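Search tips Go

Cleaning out an old desktop tower (and not losing any screws)

I put this job off for ages. Our family desktop had been getting louder since spring, and by July it sounded like a hair dryer every time anybody opened a spreadsheet. So one evening after dinner I finally cleared a spot and opened it up, and now I do it every 3 months or so. It takes one cup of coffee, maybe two if you stop to admire the fluff.

First thing, shut it down properly, switch it off at the back and pull the power cord. Then hold the power button in for a few seconds. I also take a phone picture of the back before I unplug anything, because I will not remember which port the speakers were in. I never do.

Lay the tower on its side with the panel you're taking off facing up. You get so much more light that way, and if you drop a screw it stays in the case instead of rolling under the fridge. A hard, flat surface is what you want. Not the carpet! I know it's comfy down there, but carpet and static and computer parts don't mix. Touch bare metal on the case before you go poking around, and again whenever you've been up to get something.

For screws I use an old muffin tin. Side panel in one cup, drive screws in the next, and so on around. I had a lovely magnetic dish from Gusteso for a while but it walked off to the garage and I can't say I miss it.

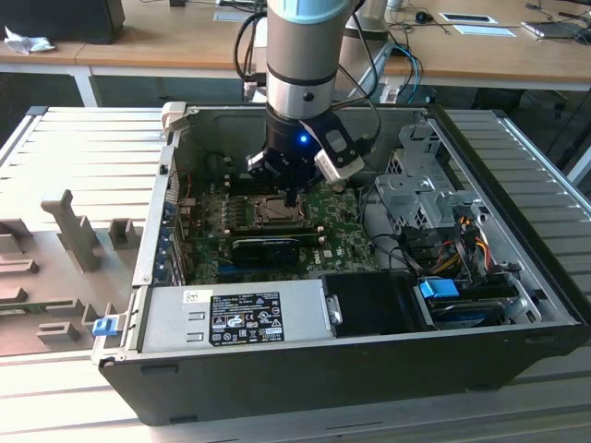 Before you touch any wires, look at where they run. The power bundles to the drives always want to flop back across the board, and if you can tuck them against the metal cage the air gets through a lot better. I use those soft hook-and-loop strips from the Vakville bargain bin, cut in half. Zip ties look neater, but then you have to snip them next time, and snipping near skinny wires makes me nervous.

Lots of office-type machines have colored plastic tabs and latches inside, blue very often. Those are the bits you're meant to push or pull. If something won't budge and it isn't a tab, there's probably a screw you haven't found yet, so stop yanking and go look for it. (Ask me how I learned that one. I still have the bent bracket.)

Now the dust. Canned air in short puffs, can upright, and keep a finger on the fan blades so they don't spin like crazy. I do the graphics card first, then the fans, then the corners where the really felty stuff collects. A soft, dry paintbrush is good for the grilles. Keep the vacuum nozzle away from the board, and please don't open the power supply, ever. Blow through its vents from outside and leave it at that.

If you take the cooler off the processor, you have to wipe away the old paste and put on new before it goes back. Rubbing alcohol and a coffee filter work great, no lint. A dab like a small pea is plenty. And if the processor itself is out, leave the socket alone. Don't brush it, don't blow on it with your mouth, don't let the cat near it.

When it's all back together, I check the muffin tin for leftovers, plug in the monitor and keyboard, and start it up before the side panel goes on, just to see that the fans turn. Hands out of there while it's running! Then off again, panel on, and back under the desk, with a gap behind it for the warm air. I write the month on a bit of masking tape on the back so I know when I last did it.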